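Início Chamados Base de conhecimento Minha conta Sair

Chamado 1399 — garra esquerda abrindo sozinha no meio do percurso
Aberto por: Keabetswe Khumalo
Situação: em acompanhamento

Oi, gente! Continuando o que eu tinha escrito para o Tien-fu por telefone, agora com mais calma e tudo no mesmo lugar. Estamos comparando as duas garras na bancada dos dois braços: a Clidetti no braço esquerdo e a Prorton no direito. A tarefa é boba de propósito, pegar uma peça pequena e leve na mesa e soltar dentro da caixa. A Prorton vai bem. A Clidetti pega, sobe, e lá pelo meio do caminho afrouxa uns milímetros e a peça escorrega. Não dá erro nenhum no controlador, o que me deixa mais irritada do que se desse.

O que já tentei, na ordem em que fui tentando (desculpem a bagunça):

Reiniciei o controlador Leltora, claro. Nada mudou.
Baixei a velocidade do braço pela metade. Melhorou um pouco, mas a Lerato acha que foi sorte e eu meio que concordo.
Subi a força de fechamento de 20 para o valor seguinte da tabela. Aí ela amassou a embalagem e mesmo assim abriu!
Troquei o cabo da garra pelo reserva. Igualzinho.

Rodei uma série longa com a força de volta em 20 e o registro acusou quedas quase sempre no mesmo trecho, quando o punho gira para apontar para a caixa. Isso me fez desconfiar do chicote que vai enrolado no braço, porque ele faz umas voltas penduradas perto do cotovelo e do punho e, na minha cabeça, alguma coisa ali estica na hora do giro. A Nomvula olhou e disse que a folga parece suficiente. Pode ser, mas eu queria uma segunda opinião.

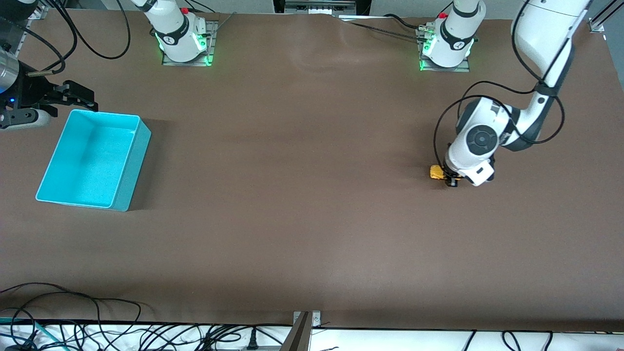 Última modificação desta página: fevereiro, 16h40, por K. Khumalo

A peça amarela é a que mais dá trabalho, e a Clidetti está com ela lá embaixo, na altura da mesa. Reparem no caminho que o braço esquerdo ainda tem pela frente: a caixa turquesa fica bem do outro lado, perto da outra garra, então o trajeto é comprido e o punho precisa virar bastante. Com a caixa mais perto eu quase não vejo o problema, e foi por isso que passei tanto tempo achando que estava tudo resolvido...

Resposta de Zanele Modise, 17h05
Keabetswe, qual versão está gravada na garra? Se for a 766, ela volta para a força de espera depois de 2 segundos sem comando novo. No trajeto curto não dá tempo de acontecer. Confere também se a opção "manter preensão" está marcada no perfil do braço esquerdo, ela fica separada da do direito.

Resposta de Keabetswe Khumalo, 17h30
É a 766 mesmo! E a opção estava desmarcada só no esquerdo, que raiva. Marquei, salvei o perfil, desliguei e liguei a garra (sem isso ela ignora a mudança, anotem aí) e repeti o percurso longo. Foram várias passadas seguidas sem queda. Ainda não vou fechar o chamado — quero rodar com a peça amarela até o fim do expediente e depois testar com a força um pouco mais baixa, para não marcar a embalagem.

Ficou pendente a comparação com a garra da Grabowska, que só consigo montar quando liberarem o adaptador do flange. Lerato, se você passar pelo almoxarifado antes de mim, pega para a gente? E Nomvula, você tinha razão sobre o chicote, mas deixo registrado que vou prender melhor aquela volta do cotovelo mesmo assim.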